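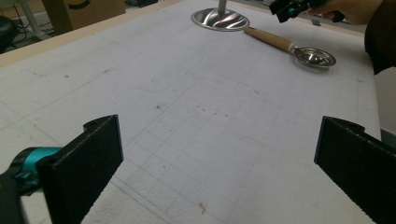 Zineb Filali reckons the left finger has been closing late ever since we swapped the pads, and she wants it looked at before anybody logs another run. Fair enough! So that was my morning, Munholm cell, February.

Took both black fingers off and cleaned the plates — the rough face holds on to dust like crazy. Left pivot screw was half a turn loose. Snugged it, put a dab of blue threadlocker on, then cycled the thing 801 times while I drank bad coffee. It closed evenly every time after that (I had the log up next to me, so I'm not just guessing).

The pencil grid on the white table is still good enough to line things up by, so I'm leaving it alone. The surface has specks and smudges all over though, and I want to wipe it down without losing the lines. Dry cloth only, please!!

Counter went back to zero. Next pad check at 2,000 cycles, same as the Wiltport cell. Spare pads are in drawer 39, and I still need to order more screws.

Comments

Souad Naciri: Which threadlocker? The red stuff was a nightmare to undo.

Aicha Abdel Hamid: Try a soft eraser on the smudges, just stay off the lines.

Zineb Filali: Ran it after lunch, feels fine to me.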